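Stedari Linen Apron, long cross-back
Home / Kitchen / Aprons and cloths / Stedari long cross-back

In stock
Colours: Oat, Slate, Brick, Bottle green
Product code: 2683
Care: 40 degree wash, line dry if you can

I've been making aprons for long enough to have strong feelings about neck straps, and I don't like them. They pull, they dig in, and after an hour of rolling pastry you start hunching like a heron. So when I sat down to draw up the Stedari I began with the back and worked my way round to the front, and I threw out a fair few paper patterns before I had one I wanted to wear all day.

The straps go over both shoulders, cross between the shoulder blades and join at the sides. You pull it on over your head like a tabard. There's nothing to tie, no bow to come undone when you're bending down to the oven, and the weight of whatever you've shoved in the pockets sits on your shoulders where it belongs.

The cloth

It's a heavyish washed linen that I buy by the roll from Correa, a small mill I've used since my second year of trading. I did try a lighter one (it was cheaper, and it came in a gorgeous mustard) but it went limp at the pockets and I could feel a wet worktop straight through it. This one has some body. It's a bit stiff for the first couple of washes and then it goes soft in that lovely rumpled way, and you'll stop thinking about ironing it. I've never ironed mine!

Brick and Bottle green are piece-dyed, so there can be a slight difference between one batch and the next. If you're ordering several for a café or a market stall, please get them all in one go and I'll cut them from the same length.

Pockets

Two at the front, deep and slightly slanted, big enough for a folded tea towel and a phone. Then a narrow one on the chest, which I put in for a thermometer or a pencil. The corners are bar-tacked, because the corner is always the bit that goes first — I've mended enough of other people's aprons to know.

There's also a loop on the right hip for hanging a cloth. Left-handed cooks can have it on the other side, just say so in the order notes and I'll swap it at no charge. 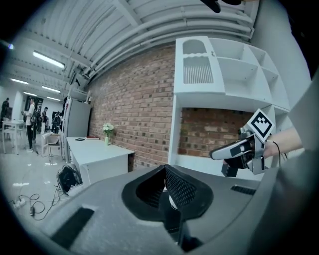 Evik wrote in the reviews that the hip loop was too tight for a thick terry towel and that it needed a good two fingers' more slack. I went and tried it with my own fattest towel and had to agree, so the loop has been longer on every apron cut after that. If you've got an older one and it bothers you, post it back and I'll change the loop over. You pay the postage to me and I'll pay it home again.

Sizes

I make two. The Regular fits most people from a small up to a large, and the Roomy has wider sides and longer straps. Both are the same length, which on me is mid-shin (I'm not tall) and on my brother is just over the knee. If you're between the two, think about what you wear underneath. Thick jumpers in a cold kitchen, go Roomy. T-shirt all year round, Regular will be fine.

I don't make a child's size in this one. I've tried scaling it down and the crossed straps slide off little shoulders, so I'd point you to the Trestuteo smock instead, which is on the children's page and has proper sleeves to keep the cake mix at bay.

Length of the side seam, Regular: 42 cm
Price, Regular or Roomy: £68
Made to order in Roomy: allow 16 days
Fabric: 100% linen, pre-washed
Thread: polyester core, cotton wrapped

Washing it

Forty degrees with an ordinary powder is plenty. For turmeric and beetroot, get cold water on it quickly and leave it to soak before it goes in the machine. Oil wants a dab of washing-up liquid rubbed in with your thumb. I'd go easy on the tumble dryer — it won't shrink much as I wash the cloth before cutting, but it does come out fluffy and a bit sad. Hang it by the straps while it's still damp and give the pockets a tug to flatten them.

Please don't bleach the Oat. People think it'll come up white and it comes up a sort of patchy yellow.

Questions I get a lot

Does it cover your bottom? Mostly. The sides wrap well past the hip and leave a gap at the back so you can walk and crouch. In the Roomy the gap is smaller on most people.

Can I wear it for pottery or gardening? Yes, and plenty of customers do. Clay brushes off nicely once it's dry. For roses I'd want something thicker, as thorns will pull a thread in any linen.

Will you embroider a name? I will, on the chest pocket or just above it, up to ten letters, in cream or navy thread. It adds £9 and a few days. Embroidered aprons can't come back unless I've spelt it wrong, so have another look at what you've typed before you press the button.

Do you do a waist apron in the same cloth? There'll be one in July, in Slate and Oat to begin with. I'm still fiddling with the ties.

Postage and returns

Orders go out by tracked post, wrapped in tissue and a paper mailer. You've got a month to send an apron back if it isn't right, unwashed and with the swing tag still on. Exchanges between Regular and Roomy are free the first time.

The last big cutting, in May 2023, came to 400 aprons and used up all the old Slate, so the Slate you see listed now is a shade bluer than the one before. If you're trying to match an earlier one, email me first and I'll post you a snippet of cloth to hold up against it.

Also in this range: Stedari tea towel (pair), Stedari oven cloth, Stedari peg bag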